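Cables, trays and a clear top: how one workshop packs its desk kits

Notell puts together small desk kits for schools and libraries: a lamp, a charging lead, a stand and the few fittings needed to hold them to a table. The packing is done in a former dairy office in Karkley, on two long benches. The firm moved in last September and spent the first weeks on the benches before it packed anything.

"The surface was the first decision," says Obsa Worku, who set up the packing line. "If the top is busy, you lose small parts on it. A grey washer on a grey speckled worktop can sit there all afternoon."

The answer was a plain, pale work area, wiped at the start of each shift and left without labels, tape marks or printed guides. Earlier benches had outlines drawn on them to show where each part should go. Worku had them removed. The outlines matched one version of the kit, and when the stand changed size the packers went on following the old shapes.
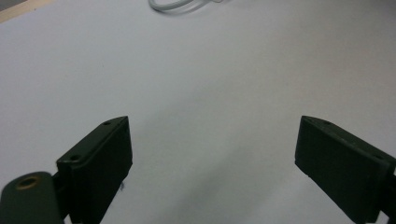
A white cable on a plain white surface

White leads are the awkward item. On a white surface there is little to pick them out except the shine on the sleeve and the shadow underneath, and Worku accepts that. "We tried a dark mat. The leads showed up well and the screws vanished. There are far more screws in a kit than leads, so the mat went."

Each lead arrives from the supplier, Cilero, in a tight factory coil with a twist of wire around it. The wire comes off before packing. Worku's view is that a coil held too tightly keeps its bends, and the user then has a lead that will not lie flat behind a desk. The packers let it relax into a loose loop and fasten it with a paper band. The loop must pass through a 17 cm ring, which is the inside width of the tray.

The order of work is fixed. The lamp goes in first, then the stand, then the bag of fittings. The lead goes in last, on top, with the plug facing the short side of the tray. "People open the box and pull whatever they see," Worku says. "If that is the lead, nothing else comes with it. When it was at the bottom it brought the fittings bag up and sometimes split it."

Trays are made up in lots of 50. One tray in each lot is emptied again and checked against the parts list by a second packer. A fault means the whole lot is opened. It has happened 7 times, in most cases over a missing clamp pad.

The trays themselves come from Kjærgaard and are folded from a single sheet of card. Worku would like a deeper one. The present depth leaves little room above the lead, and the lid bows slightly if the band is placed on the wrong side of the loop. A sample has been ordered – the price has not been agreed.

At the end of the shift the tops are cleared completely. Part-filled trays go on the rack with a slip giving the last item packed, and spare leads return to their bin. "You can leave a tray half done," Worku says. "You can't leave a bench half done, or the next person starts by sorting."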